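# Orlandini Two-Basket Tabletop Sorting Set

Data card, maintained by Concetta Sanna and Yến Sầm

## Summary

Orlandini is a set of recordings of small household objects being sorted between two woven baskets on a white table. The objects are ordinary fruit and ordinary desk supplies. The set covers the table, the baskets, the handwritten labels and the objects. It contains 3,749 clips, of which 1,109 have been checked by hand against the task text.

The set follows the naming and folder layout of Lekach, so existing Lekach loaders should work after changing the root path.

## Objects and layout

Each session starts from a short written setup sheet. The sheet lists the objects and says where the baskets go. Objects are placed by hand between the baskets, without a template, so spacing varies from clip to clip.

The basic layout uses four objects, two for each category:

- apple
- banana
- stapler
- roll of tape

Fruit goes to the basket marked "fruits". The other items go to the second basket. Object names in the annotation files are always singular and lowercase. The tape is listed as `tape_roll` whatever its color or width.

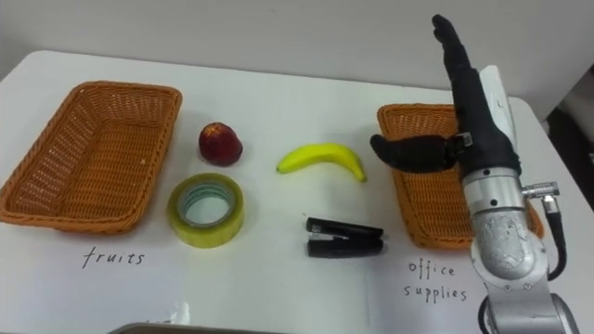 Basic layout: apple, banana, tape roll and stapler between two empty baskets.

Labels are written straight on the tabletop in thin black ink, in lowercase. They are rewritten when they wear off, so the handwriting and slant differ between sessions. Do not rely on label position as a fixed landmark. If you need one, use the basket rim corners, given in `baskets.json`.

## Baskets

The baskets are rectangular, open at the top, with a rounded rim and a woven floor. They were bought together from a Nutska housewares multipack. Color in the recordings runs from orange to orange-tan depending on the light and white balance. We did not correct for this.

Baskets are emptied between clips but are not cleaned every time. Crumbs and specks may show on the woven floor. Annotators were told to ignore anything smaller than a grape, and a basket with only crumbs in it is recorded as `empty`.

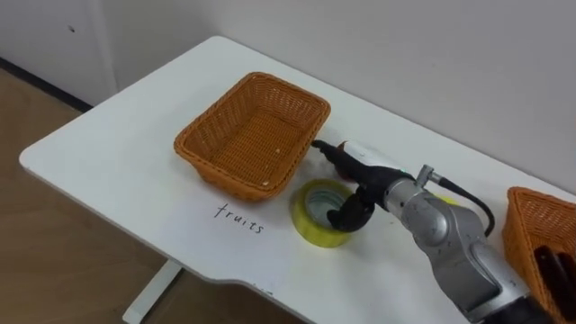 Tape roll in front of the "fruits" basket. Basket state: `empty`.

An object counts as sorted when all of it is inside the rim and it is at rest. Objects leaning on the outside of a basket count as unsorted. An object resting on the rim gets the state `rim`, and we suggest leaving those clips out of training for placement.

The tape roll is the object most often marked `unsure`. Its outer layer is translucent, and against the white table the edge can be hard to trace. Masks for the tape include the center hole. Yến redid these masks once after we found two annotators were handling the hole differently. Version 4 has the corrected masks. Older copies should be replaced.

## Room and table

All sessions were recorded in the Cleltirwood room. The desk is white with an L-shaped top and white metal legs, and the floor is wood. There is a window on one side. Sunday sessions were recorded with the blinds up and have stronger shadows under the objects.

Views from beside the table show more of the room, including the desk legs and the floor. From these views the far basket looks smaller than the near one, so do not compare basket sizes in pixels without the calibration file.

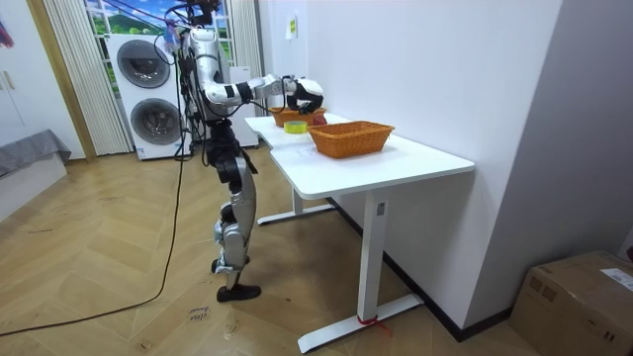 ## Annotation fields

- `clip_id`: string
- `view`: head or side
- `objects`: list of names present at the start
- `basket_state`: empty, partial, full or rim, one value per basket
- `target`: fruits or other
- `checked`: true or false

Start and end states are given for every clip. Intermediate states are given only for checked clips.

## Known problems

- In 13 clips the `target` field is missing. These are listed in `missing_target.txt`.
- Side views sometimes have the small objects hidden behind the near basket. Use the head view for object counts.
- The stapler is black and its two arms merge in low light. Some masks cover the gap between them.
- Bananas were replaced as they ripened. Do not treat the banana as the same instance across sessions.

## Contact

Questions about masks go to Yến Sầm. Questions about layouts, labels and missing files go to Concetta Sanna. Please include the `clip_id`.

Related items

Lekach: folder layout and loader notes
Orlandini: changes in version 4
Cleltirwood room: table and window measurements
Setup sheets, blank copies
Basket rim corners: how they were marked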